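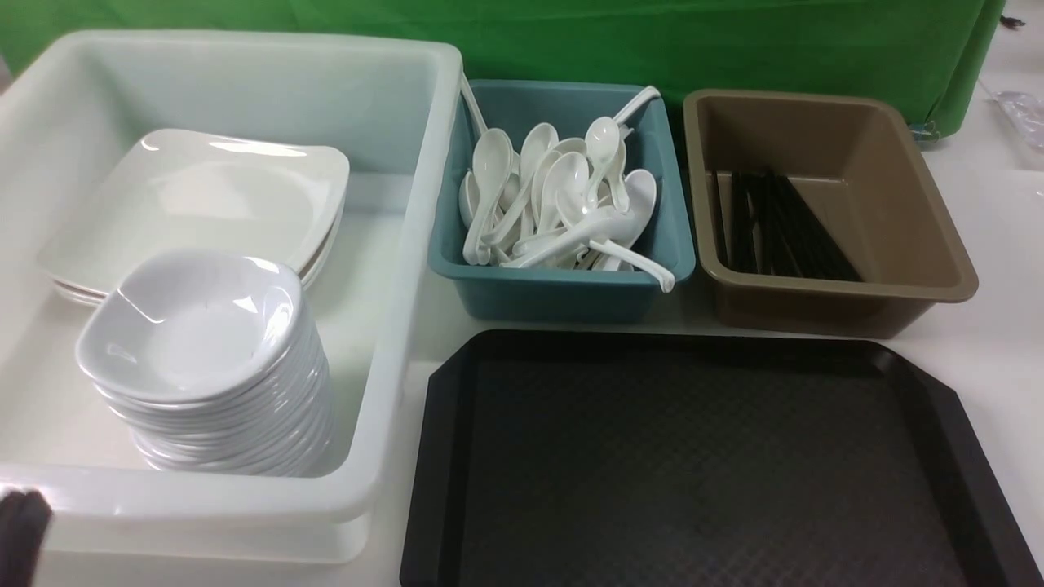
ok thread. people asked how mail works on Skerireck so I'm finally writing the mail notes up. long. mute me if you're not here for the setting stuff

Basics first. Skerireck is the ice moon, Veltano is the planet it goes round. Settlements on the moon are under the ice, not domes. I know the old map shows domes. The old map is wrong, I drew it at 19

Radio doesn't get through the ice worth a damn. Cable does, but the ice moves and the cable snaps, and somebody has to go out and splice it. So anything you actually need delivered goes by carrier

Carriers are people. On skis mostly, in the upper galleries where the floor is flat enough. 837 km of mapped gallery, maybe half of it passable in any given season

No drones. Someone always asks. The galleries shift, the drones have no idea, the drones end up in the water. The Wornton office tried it for two years and lost every single one

Wornton is the main port btw. Where the lift comes up to the surface and the shuttles land. Everything from off moon passes through there, gets sorted, goes down

sorting is by depth first, then by bearing. Not by town name. Towns move!! Slowly, but a town can be in a different gallery from where it was when your grandmother posted something to it

so an address looks like 4 / 88 / Igwe. Level four, bearing 88, family name. If there are two Igwes at that bearing the carrier is expected to know which. This causes problems and the problems are half my plots

Quick word on Sani because I keep getting it in replies. Sani is the carriers' own talk, hand signs plus a few whistles. It's not a full language. You can't tell a joke in it. You can say thin floor, turn back, dead cable, who's your second

the second = the person who walks your route if you don't come back. You name them before your first run, it gets written in the office book, and they can't refuse after that. Before that they can, and plenty do

Nkechi Igwe in book one has no second, which is why everyone is so weird with her in chapter three. I got a lot of mail saying it read like they were just being rude. Fair. Should of set it up sooner

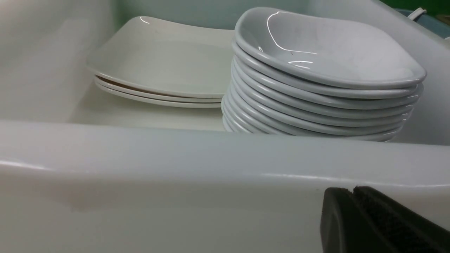

Right, pay. Carriers get paid on delivery and by depth. Level one is basically pocket money. Past level 4 you can live on two runs a month but nobody does it for more than a few years, knees go

Stamps: there aren't any. Sender ties a cord, knots show what was paid. Office cuts the cord at the far end and keeps it. There's a room in Wornton with all the cords in it, going back to the first landing. Damilola Akande's whole job is that room

and yes the cords can be faked. That's book two. not saying more

Undeliverable stuff. If the gallery's closed the parcel waits in the nearest niche, cut into the wall at shoulder height. Any carrier who passes is supposed to take it one niche closer. Not paid for it. They do it anyway, or they say they do

longest one on record was 17 years. A letter to Osaze Ajayi from his sister, moved niche by niche all the way round the moon because the direct way had flooded. He did get it. Short story, it's in the spring collection, out in April

Off moon mail is a different system, Veltano runs it and everyone below hates it. They scan everything and send the scan, then the paper arrives months later if at all. Carriers won't handle scans. Union thing. Ese Ekwueme gives a speech about it that I've cut and put back in roughly six times

It's currently in

Things I haven't worked out: what happens with live animals. What the lights run on in the upper galleries. Whether a carrier can deliver to themself (Lachlan Whitcombe asked me this at a reading and I've thought about it ever since, thanks Lachlan)

also gravity. I know. Skiing in low g would look nothing like how I write it, a physics guy sent me a very kind email with diagrams. Galleries are steep-ish and they wear weights in the belt, that's the best I've got. Book three will have more falling over

Correction to the one further up, it's bearing first THEN depth on parcels, depth first is letters only. Sorry. It's in the back of book one, I should read my own apendix

next thread will be water rights, unless the edits come back first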